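4.2 Do baskets keep pairs together?

The household storage literature tends to treat the open basket by the door as a solved problem. Penholm's guide recommends one for every entryway, and the Morelli survey reports that of 234 households, more than half owned one. Neither source asks whether the footwear inside can be found again as pairs. We were not convinced that it can, and the claim that a basket "organises" shoes seems to us to rest mostly on the fact that it hides them from the hallway.

Slides are a hard case for the basket's defenders. They have no laces to knot together and no heel to hook over a rail, and in the plain moulded styles the left and right are easily confused at a glance. Colour does most of the sorting work. In a household where everyone buys black, it does none. Gileo's earlier recommendation to store slides upright against the wall of the container saves floor space — we accept that much — but it was tested only with full pairs put away by a single adult, and it is not clear that the result carries over to a family of mixed sizes and habits.

Our own layout used a vented plastic crate with slides in black, pink and mint green (Figure 2). Slides waiting to be put away were set out side by side in front of the crate, straps toward it, so that pairing was given at the start. Any mismatch inside the crate would therefore have to come from the putting away itself. This is a generous arrangement. Slides kicked off at a back door are seldom so neatly lined up, and we would expect the figures in Section 4.3 to flatter the basket accordingly. 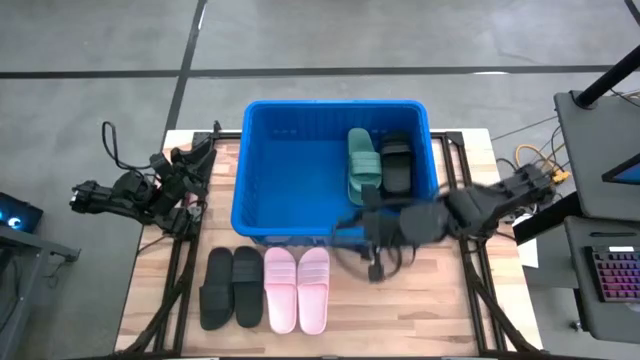 Figure 2. Basket layout with black and pink slides set out in front; one mint-green and one black slide stand inside against the crate wall.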